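Stop counting your films

Quick one this, because I've got a screening at half past six and I haven't eaten. But it's been bugging me since August and I want it out of my system.

I keep a list. Everybody who reads this sort of blog keeps a list. Title, where I saw it, score out of ten, a line or two if I can be bothered. Last year it came to 426. I was very proud of that for one evening. Then I went back through it with a cup of tea and found 21 films I couldn't remember at all. Not "a bit hazy". Nothing. Couldn't tell you who was in them or whether there was a dog. One of them I'd given an eight.

An eight! To what?

So. My argument, such as it is. The yearly target has wrecked the way a lot of us watch films, and we should pack it in.

I know how it starts because it started that way for me. You think, I ought to see more. Perfectly good thought. You pick a number so you've got something to aim at. And for a few months it's lovely, you're finally getting round to all the old stuff, the silents, the three hour ones you've been putting off. Then it's autumn and you're behind. And the three hour ones are the first to go. Course they are. Why would you watch one long Hungarian thing when you could get through two 75 minute westerns and be a film up on the day? I did this. I sorted my whole watchlist by running time, shortest first, and worked down it like a man doing his ironing.

Some of those westerns were great, by the way. Grallow is 68 minutes and there isn't a wasted shot in it. But I watched it at breakfast, on double egg duty, and started another one straight after. It deserved at least a walk round the block.

The other thing that goes is rewatching. Most people running a target don't count repeats, or they count them and feel guilty. I hadn't seen Tarnstead in nine years. I'd been telling people it was one of my favourites for all that time, and honest to god I was remembering the poster. Put it on again this spring and it's a completely different film from the one in my head. Sadder. Much funnier in the middle. The sister is the lead, really, I'd missed that altogether. One rewatch gave me more than the whole of the previous November, when I'd got through a pile of things purely to catch up.

Sebastián Ibarra, who I write to a fair bit and who disagrees with me on nearly everything, thinks this is rubbish. His line is that you can't know what you like till you've seen a lot, and that a target is just a kick up the backside for lazy people. He's found films through sheer volume he'd never have picked. Molau, for one – he only watched it because it was short and it was the 30th, and now he won't shut up about it. Fair enough. I've seen it since on his say so and it's wonderful, that long bit on the ferry especially. I'll give him that one.

But I asked him what else he'd watched that week and he had to look it up.

And I do think there's something about writing that gets lost too. When I was on the full whack I was turning out write-ups in batches, a month at a time, four or five weeks after the fact. You can tell. Go back and read them, they're all the same review. "Solid performances, drags a bit in the second half." Does it? Or was I dragging, because it was ten to midnight and I had another one lined up? There's a Sepúlveda picture from the seventies I called "slow" in one line and moved on. I've since met people who've built there whole taste round that film. I'd like to think I gave it a chance but I don't believe I did.

What annoys me most is how the counting gets into the watching itself. I caught myself checking how long was left. During good films! Pausing to see the bar at the bottom. At a proper cinema you can't do that, which is half the reason I've gone back to them, and paying the money makes me choose properly as well. I went to 3 last month. Can tell you every one of them start to finish, and bore you silly on two.

None of this is a go at people who just watch a lot. If you're seeing a film a day and loving it, smashing, carry on. My nan watched two a day for most of her life and never wrote down a single one, and she could do you the plot of anything with a train in it. It's the number on the fridge I'm against. The number makes you pick the wrong film, watch it at the wrong time and then forget it.

So what am I doing instead? Not a lot. 4 films a week at the very most, usually fewer. No repeats rule, by which I mean no rule about repeats, watch what you like as often as you like. Nothing after eleven at night. And I write my bit the morning after, before I've looked at what anyone else thought, even if it's only a sentence. Sometimes the sentence is "don't know yet". I've found I like writing that one.

I've still got the old list and I'm not going to delete it, I'm not made of stone. I'm going back through the 21, one at a time, in no hurry. Done a couple so far. The eight turned out to be a five. Another, that I'd given a four, made me cry on the sofa at two in the afternoon with the curtains open.

Right, got to run, the bus is in ten minutes and I can't find my other shoe.
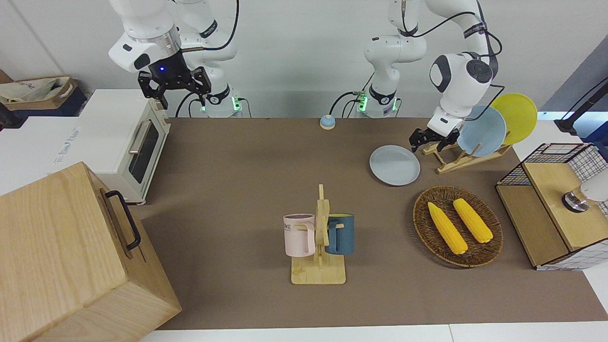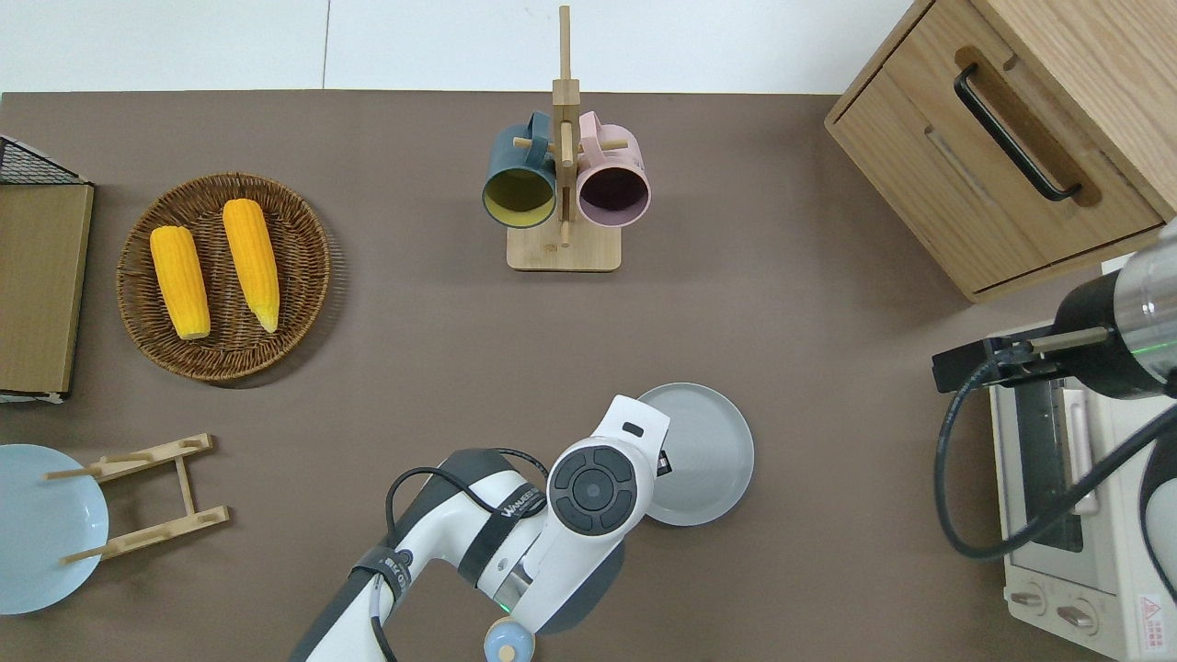
Corn in the basket.

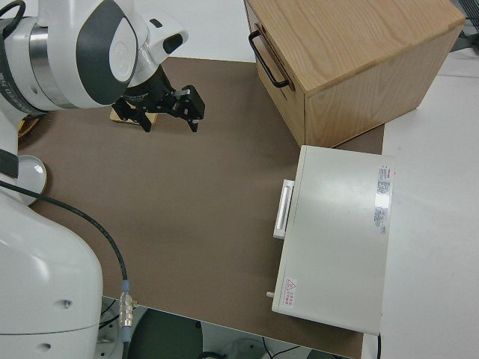
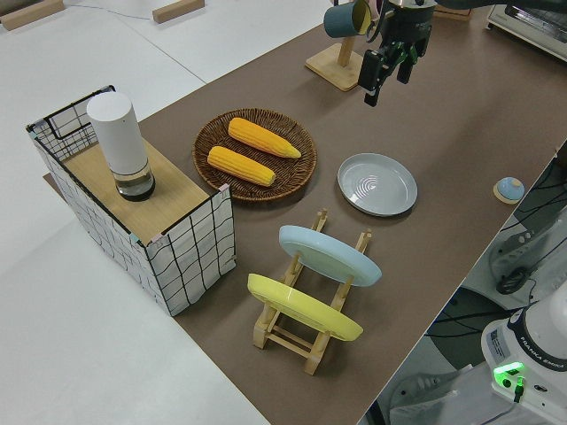 Should I still keep a list if I drop the target?

Keep one, just leave the numbering off. Title and a line the next morning is plenty, and if you want to know how many you saw you can always tot it up in January – you'll probably find you don't bother.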